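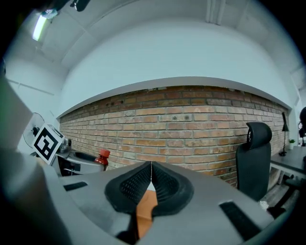
Washing a wool sweater at home scares people far more than it should, and I say that as someone who once shrank a good gray cardigan down to something that would have fit a teapot. Wool is tough stuff. It keeps a sheep dry on a hillside all winter, after all, and what it dislikes is sudden change: hot water followed by cold, or a lot of rubbing while it's soapy. Find yourself a bit of shade for the drying part before you even fill the sink. A red-brown brick wall like the one in the picture is a lovely thing to put a drying rack beside, so long as the sun isn't beating straight down on it. (My own wall gets the sun until lunch, so I wash my woolens late and let them have the afternoon and evening.)

## Before the water

Turn the sweater inside out and go over the cuffs and the neck, where most of the dirt lives. If there's a stain, dab a drop of wool wash on it with your fingertip and leave it while you get everything else ready. Please don't scrub! Close any zippers, and if the buttons are heavy ones, do them up so the front hangs together.

Lay the sweater on an old towel and trace around it with a washable marker. It takes a minute, and you'll be so glad of it later when you're trying to remember whether the sleeves were always that long.

## The soak

Fill a sink or a clean tub with cool to lukewarm water. If your hand notices the heat, let it cool down. Stir in the wool wash before the sweater goes in, using whatever amount the bottle says. Ordinary laundry detergent often has enzymes in it that are made to break down protein stains, and wool is a protein, so you can see the trouble there.

Press the sweater under until it stops floating and then leave it alone for fifteen minutes or so. Have a cup of coffee. A squeeze or two in the middle is fine, but no swishing and no wringing. Hand-dyed yarn may let go of a little color the first few times, and a splash of white vinegar in the rinse sometimes helps. Wash the dark blues and reds by themselves until the water runs clear.

Drain the sink with the sweater still in it and push it gently against the side. Rinse in water of the same temperature as the wash. That matters more than any fancy product you can buy.

## Getting the water out

Lift it with both hands underneath, the way you'd lift a sleepy cat, because a wet sweater held by the shoulders will grow before your eyes. Set it on a dry towel, roll the whole thing up like a jelly roll, and kneel on it. Do it again with a second towel if the first comes away soaked.

## Drying flat

Move the sweater to the towel you traced, pat it out to the outline, straighten the ribbing, and fold the sleeves in if you're short of room. A mesh rack is best, though I used an old window screen across two chairs for years and it did beautifully. Turn the sweater over when the top feels dry. A thick one can take two days, even in August.

## Pills and moths

Pills are only short fibers working loose. A sweater comb or a little shaver takes them off, and you'll find there are fewer each season. Work on a flat table and keep the knit smooth under your other hand.

Put woolens away clean, always, as moths are drawn to skin oils and crumbs as much as to the wool. Cedar smells wonderful but fades, so sand the blocks lightly each spring. A zippered cotton bag or a lidded bin does most of the real work, and it's worth a good shake and a look through everything halfway through the summer.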